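Lavalville Community House
Storage and Lending Room Project
Progress report to the Wevano Fund, second period

Prepared by Ursina Frei, project lead

Summary

This report covers the work done since the first payment was released in March. The grant pays for the clearing, sorting and reopening of the two ground-floor storage rooms at Lavalville, and for setting up a small lending service so that groups using the building can borrow equipment instead of buying it. At the end of this period the first room is cleared and shelved. The second room is half done. The lending list has 472 entries and went live for member groups in August.

We are behind on one item, the labeling of electrical goods, and ahead on one other, the shelving. Spending is within the budget. A change to the use of the remaining equipment money is requested near the end of the report.

Work completed in the first room

When we started, the first room held everything left behind by groups over many years, plus the building's own spare chairs, decorations, kitchen goods and cables. The floor could not be reached in the back third. We took everything out in stages over four weekends and used the hall as a sorting space, which meant we had to work around the dance group and the language classes. On two of those weekends we had to put things back the same evening, and this cost us time that was not in the plan.

The shelving from Yimer arrived two weeks early and was put up in one go. There are seven bays along the long wall and three beside the door. The bay nearest the radiator is kept for metal and ceramic items only. The top shelves are used for things that are light and seldom asked for, such as the paper lanterns and the stage curtain rings.

The floor was scrubbed and painted once the shelves were in their final place. Two small damp patches under the window were looked at by the building owner's contractor, who traced them to a gutter. The gutter has been repaired. We left that corner bare for a month and it has stayed dry.

Sorting and boxing

Our plan promised that everything in the rooms would be sorted into four groups: lend, keep for the building, pass on, and discard. This has worked well for furniture, tools and kitchen goods. It has worked less well for small soft items and for cables, which tended to arrive together in the same bags and boxes. We have changed the order of work because of this. Cables now come out of a mixed box first, are coiled and tied, and stay beside the box until the rest of its contents have been looked through. Before this change, two power supplies were passed on to a charity shop without the items they belonged to. The shop returned both.

We are using donated cardboard boxes for the sorting stage. A local grocery sets aside its shallow fruit and vegetable boxes for us, and these are a good size for a table. The deeper boxes we used at first were too heavy when full and the things at the bottom were missed. The final storage boxes have lids and will stack, but we do not move anything into them until it has a list number.

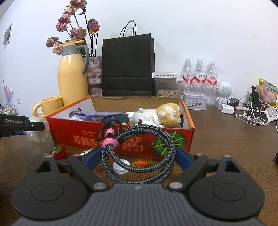
Sorting stage: a coiled braided cable tied with a pink strap, and behind it an open box with plush toys and a folded cloth.

Plush toys make up a larger share of the material than we expected. Most came from the former play corner. Those in good condition are washed, dried and checked at the seams before they go on the list as part of a play set. Any with loose eyes or open stitching are set aside for the mending evening. Folded cloths are sorted by size, and we are still deciding how to list them. At present a tablecloth has its own number but smaller cloths are counted as a bundle.

Loose lids and caps have been a slow job. They are kept in one tray until the second room is finished, and only then will those without a match be thrown out. We would like to avoid repeating what happened with the coffee urns, where the lids turned up a week after the urns had gone to recycling.

Cables and electrical goods

So far 152 cables have been coiled, tied and put into groups by connector type. The method is simple. Each cable is wound into even loops, tied once with a reusable strap, and given a tag with its length and the type of connector at each end. We chose brightly colored straps after the first batch of black ones proved hard to find on the dark shelf and on the floor. Users have been asked to return the strap along with the cable, and most have done so.

This is the part of the project that is late. The plan said that all electrical goods would be tested and labeled by the end of this period. The tester we had booked withdrew, and the replacement, a firm from Nudach, could give us only one afternoon. They tested the extension leads, the projector, both floor lamps and the sewing machines. The kettles, the hot plates and the sound equipment are still waiting. Nothing untested is being lent, and those items are kept on a closed shelf marked with red tape. The firm has offered a second afternoon in the next period at the same price.

The second room

The second room is smaller and has no window. It was used mainly for furniture. The broken chairs have gone, and 26 sound ones have been moved to the hall stack. A piano stool, a display board and two folding screens were claimed by their owners after we put a notice on the front door. We gave people six weeks to answer the notice and then extended it by two, as one of the groups was on its summer break.

What remains in the room is a row of cabinets whose contents we have only partly opened. Two are locked. The building owner believes the keys are with a former tenant and has written to them. If we hear nothing by the end of next month we will ask for permission to have the locks drilled.

The light in this room is poor and sorting there is tiring after an hour. We have been carrying the material to a table in the first room in small loads. It is slower but fewer mistakes are made. A new ceiling light is included in the owner's own repairs and has been promised before winter.

Lending service

The lending list is kept as a spreadsheet on the office computer, with a printed copy by the door. Each entry has a number, a short description, a shelf and the condition when last checked. We looked at two kinds of lending software and decided against both for now. The yearly fee would be hard to cover after the grant ends, and the office staff were already used to the spreadsheet.

Since opening, the items asked for most have been folding tables, extension leads, large cooking pots and the play sets. The costumes have not been asked for at all. We may offer them to the school before spring.

Returns have been on time apart from one set of tables, which was needed by another group the following morning. We have since added a line to the lending form for the next booking, so that borrowers can see when someone is waiting. The form is now one page. The first version was three pages and people left most of it blank.

Lending hours are two evenings a week, from 5 to 7 p.m. Several parents have asked for a morning hour. We can offer this only if the office is able to cover it, and a trial is planned for the next period.

Spending

The equipment line was set at 2,000 for the full project. Shelving took the largest part of it. The rest so far has gone on storage boxes, straps, tags, floor paint and a step stool. The testing afternoon was paid from the services line, as agreed with the fund by phone. Waste removal came in lower than the quote because the scrap dealer took the metal chairs free of charge.

All receipts are in the folder sent with this report. One receipt, for the tags, was lost and has been replaced by a copy of the bank statement.

Request for a change

The plan set aside part of the equipment line for a second set of shelves in the second room. After measuring again, we think that the existing cabinets can be kept and used once they are emptied. They are solid and the doors close. We ask the fund to let us use the money saved for the second testing afternoon and for a hand cart with larger wheels. The present cart catches on the door sill between the rooms, and full boxes have to be lifted over it.

Plans for the next period

Finish opening and sorting the cabinets in the second room.
Complete the testing and labeling of electrical goods.
Match or discard the loose lids and caps.
Settle how cloths are listed, and correct the existing entries.
Run the trial of a morning lending hour.
Hold two mending evenings for the plush toys and costumes.

We would be glad to show the fund's staff the rooms during any of the evening lending hours. The entrance is at the side of the building, and the bell marked Office rings in both rooms.

Ursina Frei
Lavalville Community House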